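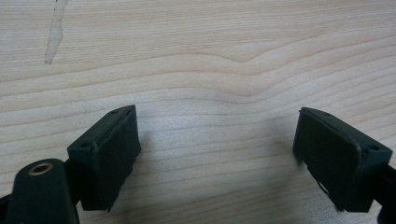 Première vraie journée à Pomholm, et j'ai la peau qui picote encore à l'heure où j'écris ! Trois passages au sauna, trois bains froids, une sieste sous une couverture qui gratte et un bol de bouillon que j'ai bu debout comme une affamée. Je voulais tout noter avant le dîner, j'ai tenu quatre lignes et je me suis endormie sur la chaise longue. Me revoilà donc, cahier ouvert, avec l'envie de ne rien perdre. Ce que je regarde le plus depuis mon arrivée, c'est le bois clair, comme celui de la table, tout nu avec ses veines pâles, et je me dis que je pourrais vivre dans une maison où il n'y aurait que ça. Enfin, ça et un poêle.

Le poêle, parlons-en. Cornel Ene, qui s'occupe du feu ce mois-ci, monte la cabine du bas jusqu'à 79 degrés et pas un de plus. J'étais un peu déçue en l'apprenant. À la maison, au club, tout le monde se vante de tenir à quatre-vingt-quinze, et j'avais fini par croire que c'était ça, le but. Eh bien non, quelle découverte ! À cette chaleur-là on respire par le nez, on peut parler un peu, on sent les épaules descendre petit à petit. J'ai tenu le premier passage entier sur le banc du milieu sans regarder une seule fois le sablier. Au deuxième je suis montée d'un cran. Au troisième je suis redescendue, avec beaucoup de dignité.

Puis il y a eu l'infusion du matin, menée par Rodica Moldovan. Je ne savais pas qu'on pouvait faire autant de choses avec une serviette. Elle verse l'eau très lentement, une petite louche, elle attend que le bruit s'arrête complètement, et seulement là elle commence à faire tourner l'air – d'abord au-dessus de nos têtes, puis de face, chacun son tour. Bouleau, un peu de menthe, et à la fin quelque chose de résineux que je n'ai pas su reconnaître. J'ai demandé après. Du pin, tout bêtement, une huile Prundix dont elle ne met que 6 gouttes dans le seau entier. Moi qui vide la moitié du flacon dans ma baignoire !

Le bain froid maintenant. J'avais peur, je l'avoue ici puisque je ne l'ai avoué à personne là-bas. C'est un bassin dehors, avec une échelle, et des feuilles collées au rebord (octobre, forcément). Edeltraud Haslinger était devant moi. Elle a 71 ans, elle vient deux fois par an depuis Grestutitz, en train, avec une valise minuscule, et elle est entrée dans l'eau comme on entre dans une boulangerie. Elle m'a juste dit d'expirer en descendant et de garder les mains hors de l'eau les premières fois. J'ai expiré. J'ai aussi crié, mais après. Et alors cette sensation en remontant, la chaleur qui revient par l'intérieur, les jambes un peu molles, le cœur tranquille, le ciel très blanc… Je comprends qu'on traverse la moitié d'un pays pour ça.

Nous avons parlé longtemps toutes les deux dans la salle de repos, à voix basse. Je lui ai raconté l'année que je viens de passer, le travail, le dos bloqué en mars, les nuits à compter les heures. Elle n'a pas donné de conseil, elle a dit « oui, ça fatigue » et elle m'a passé les noix. Ça m'a fait un bien fou.

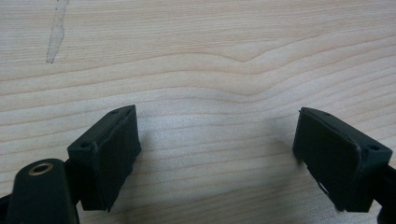 Elle m'a aussi parlé du hammam Kurtuluş, où elle allait chaque hiver quand elle était plus jeune, et j'ai tout de suite voulu prendre un billet. La chaleur humide est tout autre chose, d'après elle : on y reste plus longtemps, on s'y fait frotter jusqu'à devenir rose, et on boit du thé pendant une heure en ne pensant à rien. Je l'écris en gros pour ne pas oublier. KURTULUŞ. Peut-être au printemps, si j'arrive à mettre un peu de côté.

L'après-midi, séance de respiration avec Cosmin Enache dans la pièce du haut. J'y allais à reculons, j'ai un mauvais souvenir d'un stage où il fallait « libérer son animal intérieur » et où j'avais eu le fou rire. Rien à voir ! On s'allonge, on inspire, on souffle plus longtemps qu'on n'a inspiré, et voilà. Il parle peu. Au bout d'un moment j'ai remarqué que je serrais les dents, et que je les serrais sans doute depuis des mois. J'ai desserré. Mon voisin, Nelu Hodoroagă, ronflait doucement, et même ça m'a bercée. Il s'est excusé trois fois à la sortie, rouge comme une tomate, alors que j'avais envie de le remercier.

Quelques choses pour demain, que je note en vrac. Boire davantage avant le premier passage (mal de tête vers seize heures, léger, parti avec deux verres d'eau et une tranche de pain salé). Prendre la grande serviette, la petite ne couvre pas le banc sous les pieds. Enlever la chaîne, elle brûle. Demander à Rodica si je peux essayer de verser l'eau, au moins une louche. Téléphoner à maman, qui voudra savoir si je mange.

Je mange, maman ! Ce soir c'était une soupe de betterave, des pommes de terre au four avec du fromage blanc, et une compote tiède dont j'ai repris. On était une petite tablée de gens en grosses chaussettes, les joues encore chaudes, et la conversation tombait par moments sans que cela gêne qui que ce soit.

Il est presque vingt-deux heures, j'entends la pluie sur le toit. Mon dos ne me fait pas mal. Je l'écris une deuxième fois pour le plaisir : mon dos ne me fait pas mal. Premier feu à sept heures et demie, j'ai mis le réveil à sept heures.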